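플릴리스, 저전력 광역 통신망 ‘프레르킬라리’ 상용 서비스 11월 개시

농어촌·산간 지역 사물인터넷 수요 겨냥, 기지국 114곳 우선 가동
레시아와 단말 인증, 에지구와 백홀 구간 운용 협력

통신 인프라 전문기업 플릴리스(Flilis)는 저전력 광역 통신망 서비스 ‘프레르킬라리(Prerkilari)’의 상용 서비스를 11월부터 시작한다고 밝혔다. 프레르킬라리는 소량의 데이터를 낮은 전력으로 멀리 보내야 하는 기기를 위해 설계된 통신망으로, 수도 검침기와 토양 센서, 저온 창고 온도 기록계, 소형 계측기기 등을 주요 대상으로 한다.

플릴리스는 상용화에 앞서 기지국 114곳의 구축과 품질 점검을 마쳤다. 해당 기지국은 기존 이동통신 신호가 약하거나 유선망 인입이 어려운 지역을 중심으로 배치되었으며, 회사는 2단계 사업이 완료되는 시점까지 이를 291곳으로 늘릴 계획이다. 2단계 사업 구간에는 도서 지역과 고지대 농업 단지가 포함된다.
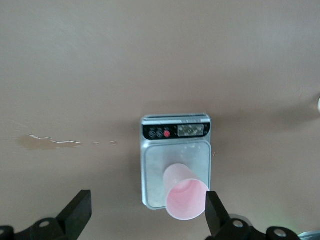

은회색 본체의 디지털 주방 저울. 조작부에 붉은색 버튼이 있다.

이번 서비스의 단말 인증은 레시아(Lesia)가 맡는다. 단말 제조사는 레시아의 시험 절차를 거쳐 전파 출력, 절전 모드 진입 시간, 망 재접속 성능, 보안 키 저장 방식 등을 확인받게 된다. 인증을 통과한 단말은 별도의 현장 시험 없이 프레르킬라리 통신망에 등록할 수 있다. 플릴리스와 레시아는 중소 제조사의 부담을 줄이기 위하여 최초 신청 모델에 한해 재시험 비용을 받지 않기로 합의하였다.

기지국과 핵심망을 잇는 백홀 구간의 운용은 에지구(Ejigu)가 담당한다. 에지구는 구간별 이중화 회선을 제공하고, 장애 발생 시 우회 경로 전환과 현장 복구를 수행한다. 양사는 월 단위로 운용 지표를 공유하며, 기준에 미달한 구간에 대해서는 회선 증설 여부를 공동으로 검토한다.

플릴리스의 포피 러드(Poppy Rudd) 네트워크사업부문장은 “그동안 통신망 투자는 대용량 데이터를 빠르게 전달하는 데 집중되어 왔으나, 하루에 몇 차례 짧은 신호만 보내면 되는 기기 역시 안정적인 연결을 필요로 한다”며 “프레르킬라리를 통해 통신 여건이 좋지 않은 지역의 사업자도 예측 가능한 비용으로 설비를 관리할 수 있기를 기대한다”고 말했다.

요금은 단말 수와 전송 횟수를 기준으로 산정한다. 기본형은 단말별 월정액 방식이며, 기업형은 단말 1,000대 이상을 등록하는 고객을 대상으로 전송량을 전체 단말이 함께 사용하는 방식이다. 계절에 따라 사용량이 크게 달라지는 농업 분야 고객을 위하여 비수기 일시 정지 기능도 제공한다. 일시 정지 중에도 단말의 등록 정보와 보안 키는 그대로 유지된다.
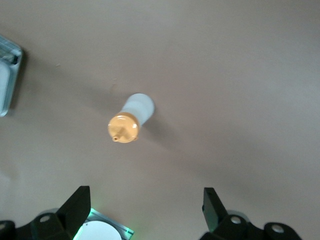
글 | 플릴리스 커뮤니케이션실

보안 체계도 상용망 기준에 맞추어 정비하였다. 모든 단말에는 개별 인증 키가 부여되고, 단말과 서버 사이의 데이터는 전 구간에서 암호화된다. 펌웨어 갱신은 서명 검증을 거친 파일에 한하여 허용되며, 비정상적인 접속 시도가 반복되는 단말은 관리자 확인 전까지 망에서 분리된다. 고객은 웹 관리 화면에서 단말별 접속 이력과 배터리 상태, 수신 감도를 조회할 수 있다.

개발자를 위한 지원도 함께 시작한다. 플릴리스는 통신 규격 문서와 연동용 프로그래밍 인터페이스를 공개하고, 시험용 회선을 신청한 개발사에 기술 상담을 제공할 예정이다. 기존 설비에 통신 모듈을 추가하려는 사업자는 레시아의 사전 적합성 검토를 이용할 수 있다. 검토 결과는 서면으로 제공되며, 정식 인증 신청 시 일부 항목의 시험을 대체한다.

시범 운영에 참여한 고객의 회선은 상용 전환 이후에도 기존 단말을 교체하지 않고 계속 사용할 수 있다. 전환 작업은 통신량이 적은 오전 2시에 시작하며, 대상 고객에게는 작업 전 일정과 유의 사항을 개별 안내한다. 작업 중 수집된 측정값은 단말에 임시 저장된 뒤 접속이 복구되면 순차적으로 전송된다. 임시 저장 기능을 지원하지 않는 단말을 보유한 고객은 사전에 고객지원팀과 전환 시각을 협의하여야 한다.

서비스 제공 지역은 플릴리스 홈페이지의 통신 가능 지역 지도에서 확인할 수 있다. 지도에 표시된 지역이라도 지하 시설이나 금속 구조물 내부에서는 수신 품질이 달라질 수 있으므로, 회사는 해당 환경에 단말을 설치하려는 고객에게 현장 측정을 신청하도록 권고하고 있다.

플릴리스 소개
플릴리스는 사물인터넷 통신망의 설계, 구축 및 운용을 수행하는 기업이다. 검침, 농업, 물류, 시설 관리 분야의 고객에게 통신 회선과 단말 관리 플랫폼을 제공하고 있다.

보도자료 문의
플릴리스 커뮤니케이션실 언론홍보 담당

본 자료에 포함된 구축 계획과 서비스 일정은 인허가 및 현장 여건에 따라 변경될 수 있다.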